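Pruleo G2 finger set, long (pair)
Category: Grippers & Fingers > Laundry and Soft Goods

I'm Jolene, and I test everything we list before it goes up! I ran these long dark fingers on a front loader, next to the Treloar short set.
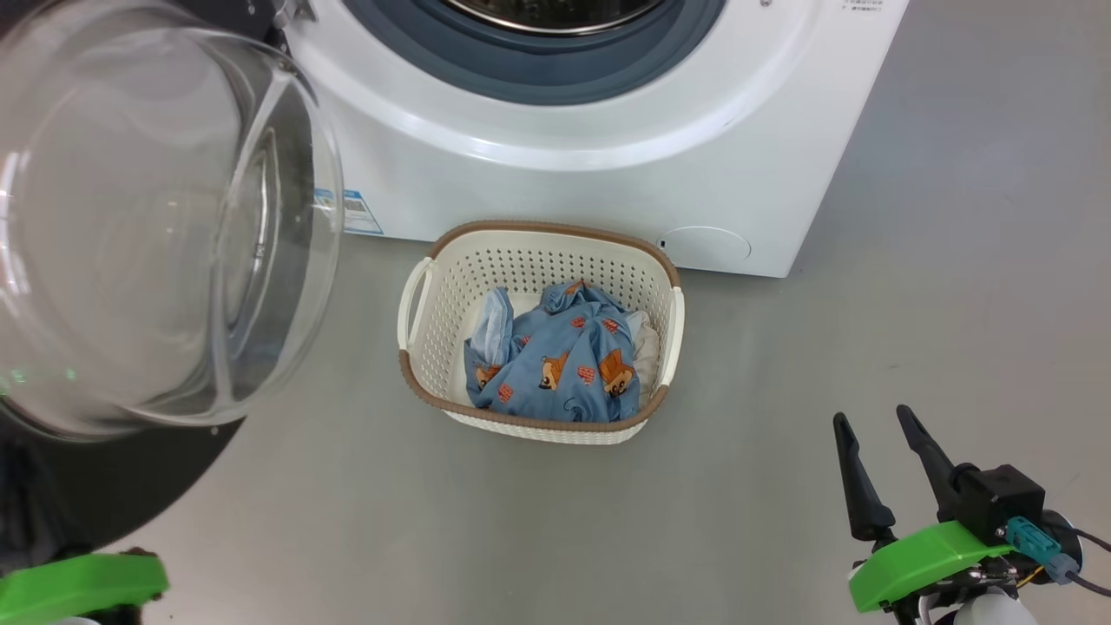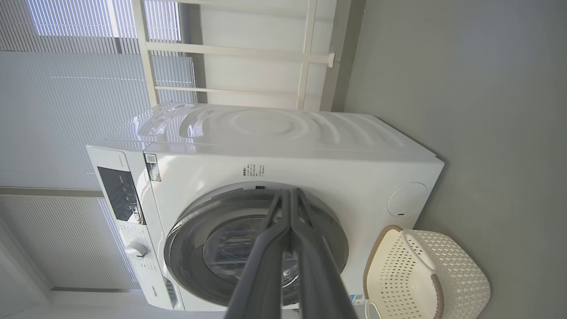
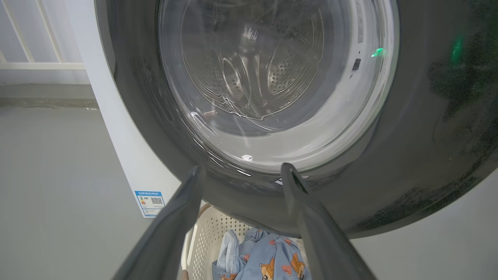
Pruleo long fingers, washer door test. First photo: head view. Second and third: wrist views.

The reach is what sold me (the Treloars kept bumping the door rim). They're great on pajamas and so-so on denim, and Eduardo wants a grippier pad. Fits Bormont wrists, $159 a pair, new batch in June.

15 comments | 267 shares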